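Unit 6: Daily care and setup of the table cell

These notes cover the single-arm cell used in the Kesthorpe lab sessions. Read them before your first shift at the bench. The controller menus are covered in Unit 7.

6.1 Before power-on

Check that the arm base is tight against its mount. The four base bolts are marked with paint; a broken paint line means the bolt has moved and must be torqued again. Look over the external cable along its full length. It needs enough slack for the wrist to turn both ways – too much and it catches on the joint housing, too little and it pulls at the connector.

Wipe the fingertips with a dry cloth. Do not use solvent, which hardens the pads. Pads are changed after 400 hours of gripping or at the first visible split. Write the hour count in the Drorna log; the last set came off at 1335 on the running counter.

6.2 Reference pick

After any pad change, run the reference pick at 70 percent speed. The target is the white pencil case with its usual contents. Long, thin items lying side by side show a tip offset sooner than a single block does.

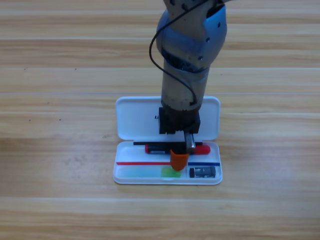

Figure 6.2. Gripper over the open case, orange fingertip above the tray.

Stop the arm at the approach point and compare the fingertip position with the taught point in two directions, along the tray and across it. If the error is larger than one pad width, do not correct it in the program. Loosen the finger screws, reseat the finger against its shoulder, tighten, and repeat the pick from the start.

6.3 Cable and connector

With the arm stopped and power off, press the wrist connector home by hand. A loose connector gives the same fault code as a failed finger sensor (Meltinen manual, section on wrist faults). Check the connector first.

6.4 To hand in

One completed log page per bench, with the hour count, pad condition and both offsets.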